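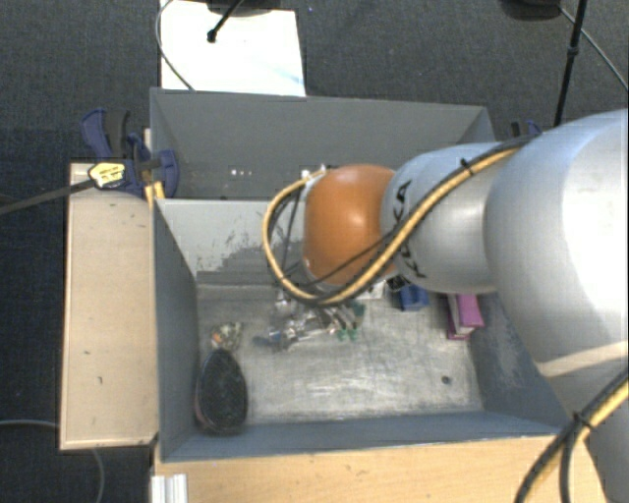
Hatdale es una colección de texturas y notas sobre cajones de taller: los contenedores de chapa de toda la vida, con sus golpes, sus roces y sus años encima. Empezó como una carpeta suelta y ya va por 18 fichas, ¡y cada una tiene su carácter! Lo que más nos gusta es el desgaste. En el cajón gris de la portada, por ejemplo, la pared del fondo tiene rozaduras oscuras y zonas desconchadas, mientras que el suelo metálico, lleno de vetas y manchas, devuelve unos brillos preciosos. Ese contraste entre pintura gris azulada y metal gastado es justo lo que cuesta imitar a mano.

Buscar en este sitio Buscar

## Contenido

- `fichas/` - una ficha por cajón: color, estado de la pintura, tipo de marcas
- `texturas/` - 14 texturas de paredes y suelos, listas para usar
- `notas/` - apuntes sobre arañazos y reflejos (están sin ordenar, paciencia)

## Uso

Copia `texturas/` en tu proyecto y empieza por la serie Adia, la más limpia. La serie Morrison trae más arañazos y queda de maravilla con luz lateral. Los suelos van aparte de las paredes - así puedes mezclarlos como quieras.

## Pendiente

Faltan 2 fichas de cajones con tapa, previstas para octubre. Si tienes uno bien baqueteado, abre una incidencia y cuéntanos cómo está, ¡nos encantará leerlo!

2 comentarios · 14 veces compartido

Relacionados
Droketti: paleta de grises de taller
Morrison: arañazos sobre pintura clara
Adia: suelos metálicos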